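Packing the Leftovers: What We Learned About Lids, Plates and One Big Table
Final report, Household Studies project, spring term
Trinity Pennington
Submitted May 22, 2022

Where the project came from

My grandmother kept her food containers in a drawer that would only close if you put your knee against it, and I have inherited the habit along with a good many of the containers. So when our class was asked to choose an everyday task and look at it closely for a whole term, I already knew I wanted to write about what happens between the end of a meal and the moment the food goes into the refrigerator. My partner Benedita Tavares was kind enough to go along with this, even though she had a perfectly good idea of her own about folding towels (which I hope she gets to do next year).

Our question was a simple one. Does the kind of container on the table change how people put their leftovers away, and if so, is it the size, the shape or the lid that makes the difference?

How we set things up

We worked in the practice kitchen at Abernathy Hall, at the big brown table, and we kept the layout as plain as we could. Each session began with a plate and one container, both within easy reach, and the person taking part was asked to move the food from the plate to the container, close it and stop there. We had nine people take part over the term, some of them classmates and some of them family who were promised dinner.

We used two styles of container. The first was the kind with clips on the sides and a handle set into the lid, and the second was a plain bowl with a press-on cover, from a set Benedita's mother calls the Jarkerau bowls after the shop where she bought them. The food was mostly rice and roasted vegetables. We tried soup once, early on, and I would like to thank everyone who helped mop.

What we noticed

The lid mattered far more than I expected. With the press-on cover people went around the rim with their thumbs, sometimes twice, and then looked at us as if to ask whether it was really shut. With the clips there was much less of that. They closed one side, then the other, and let go. A few people did forget the second clip when they were talking, and my uncle carried his container across the kitchen that way -- nothing spilled, but we all held our breath.

The handle was a nice surprise. Benedita thought it would only get in the way of stacking, and because it sits down in the lid it gave us no trouble at all in the cupboard. What people did do was pick the whole container up by it before they had checked the clips, so we added a line to our instructions sheet asking them to check first.

Where the plate stood turned out to be worth a page in our notebook all on its own. With the plate beside the container, people scraped the food across in short strokes and kept most of it off the table. When we moved the plate to the far side, they lifted it and tipped it, and rice went everywhere. I still find grains of it in my pencil case.

What we would do differently

We would start with the clip container next time and give everybody a practice turn, and we would write our notes the same evening. There were four sessions whose notes we had to piece together from memory, and I have marked those in the appendix so that they can be read with some caution. I would also like to ask left-handed people to take part, since all of ours were right-handed and I suspect the best side for the plate depends on it. We hope to come back to this in July if the kitchen is free.

The table with the clip-lid container and the plate beside it: 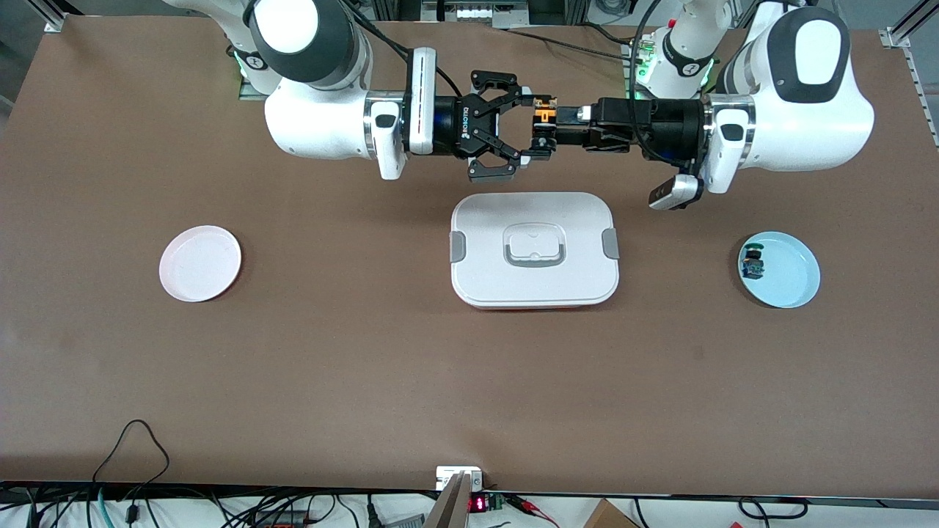
Benedita Tavares: I agree with nearly all of this, but I would put the handle higher on the list. My mother has switched over to the clip kind since we finished, and the handle is the part she talks about. She also says the press-on covers were never the problem, and that people are just too gentle with them. I'd like to test that in July, with something drier than soup.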